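Workshop Tips: Setting Up a Two-Arm Bench for Kitchen Pick-and-Place Tests
Updated 5/8/25 by Teófilo Sotelo

These notes cover comparing grippers and cameras on household items. The task used throughout is moving plastic cups from a tray to a wire dish rack. Cups are cheap, light and hard to damage, and they show up most grip problems early.

Cover the table first

Use brown kraft paper in one wide sheet. Bare tabletops glare under overhead light, and the glare moves as the arms move. Lay the grid with blue painter's tape and burnish each strip with a plastic card. Tape lifts first at the crossings. Press it down again at the start of a session, and leave it alone between runs of the same comparison, or the starting marks shift.
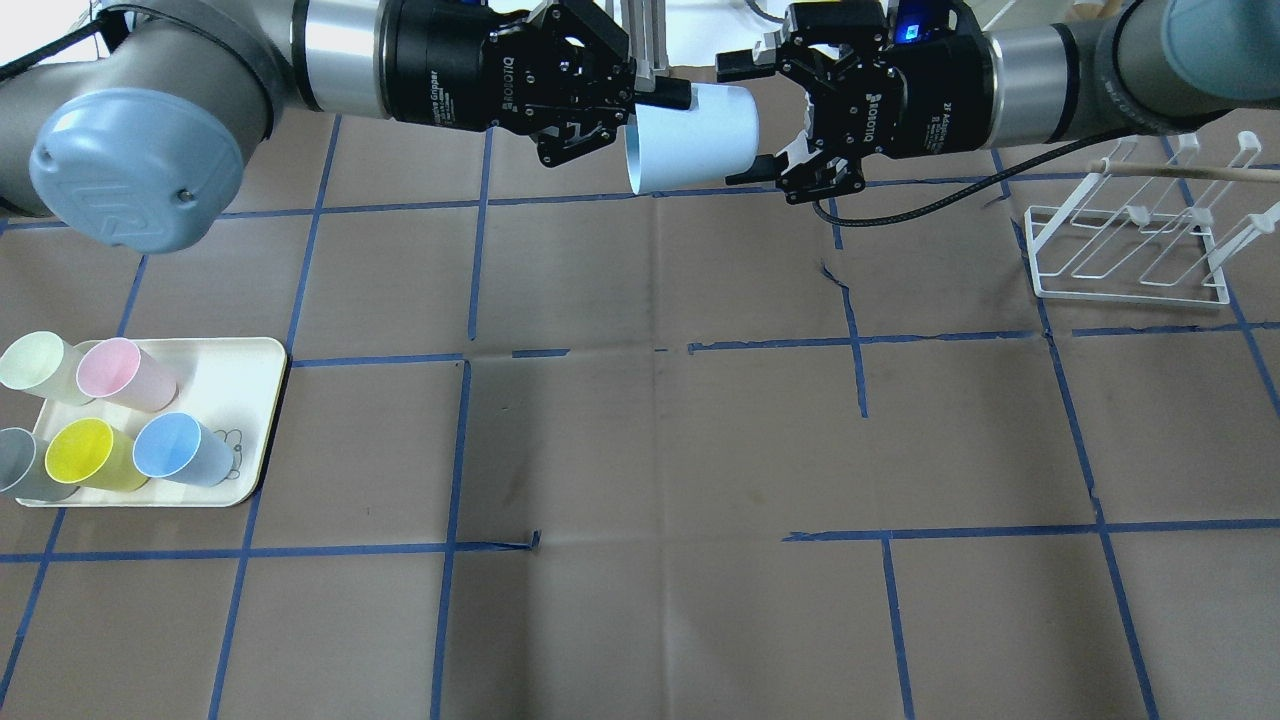 Handing a cup from one gripper to the other is a harder test than placing it. Both sets of fingers have to fit on the cup at once, so decide early which end each one gets. Rim for the giving hand and base for the taking hand is a good starting point with tapered cups. Close the second gripper fully before opening the first, and put a short pause between the two commands. We use 20 hundredths of a second. With no pause, the cup tends to rotate in the fingers.

Set finger force low and raise it in small steps. Thin plastic goes oval under a firm grip, and an oval rim will not seat on a rack prong. The Brekeo controller accepts force in whole percent only. The Stado controller takes finer steps but has to be homed again after each change.

Where to put the fixed camera

Mount it high enough to take in the whole grid and both base plates. A side table for spare objects can stay in view if nothing on it is moved during a run.
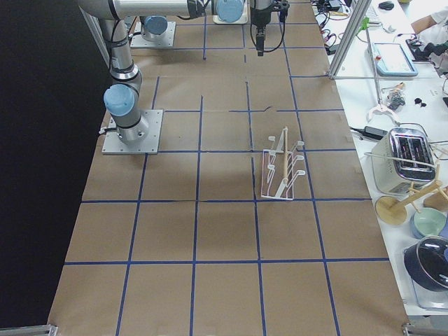
Fixed view: taped grid, dish rack and the side table with the toaster, saucepan and mug tree.

Keep the rack on the same grid cell for every trial. Sight its position against the tape lines and write down which cell it is in. If it gets bumped, stop and reset it.

The head camera

The head camera gives a better view of the fingertips and a worse view of depth. Tilt it until the tray and the near side of the rack both show. Lock the exposure – auto exposure drifts whenever a black gripper crosses pale plastic.
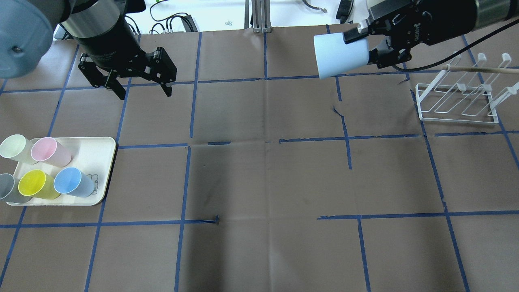

Head view: left gripper open, right gripper closed on a light blue cup.

Of the two capture programs we tried, Ayaaba drops fewer frames with two cameras connected. Grultix has the easier file naming. Over 129 trials with each, we kept Ayaaba for recording and Grultix for sorting.

Cables

Leave enough slack for the wrist to make its full turn, then test that turn slowly with the gripper empty. A loop that touches the paper is acceptable. A loop that can reach the rack is not – it will hook a prong sooner or later.
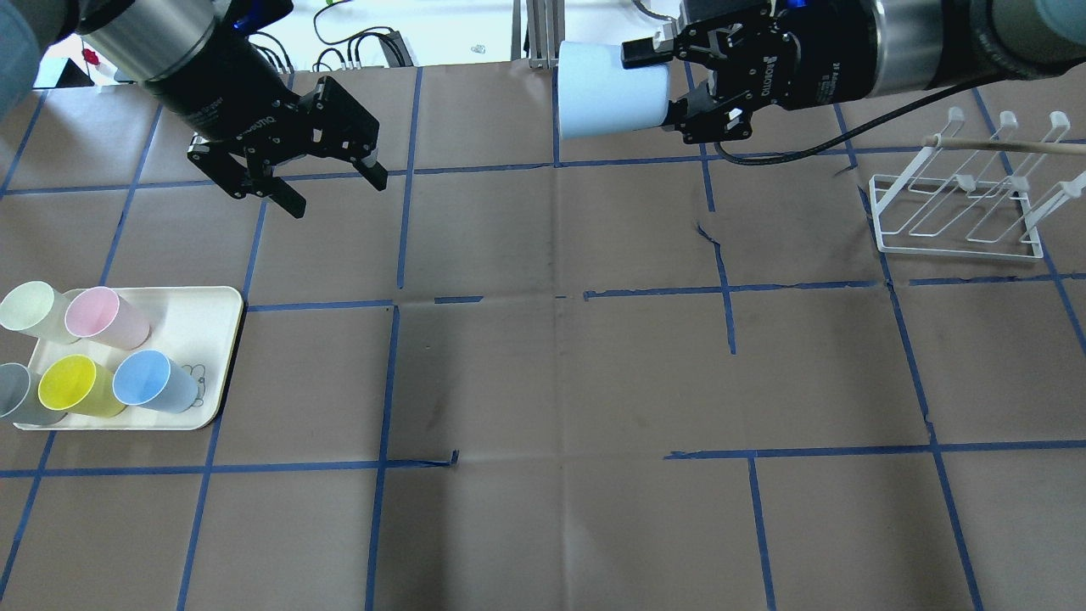 Log the open gripper as well as the closed one. Half of our failed grasps were traced to fingers that had not opened to full width before the approach. A position reading at each end of travel is enough.

Change one item at a time: fingertip pads, then force, then speed. Run 14 trials per setting before moving on. Wipe the pads with a dry cloth between settings and replace them when the edges round over.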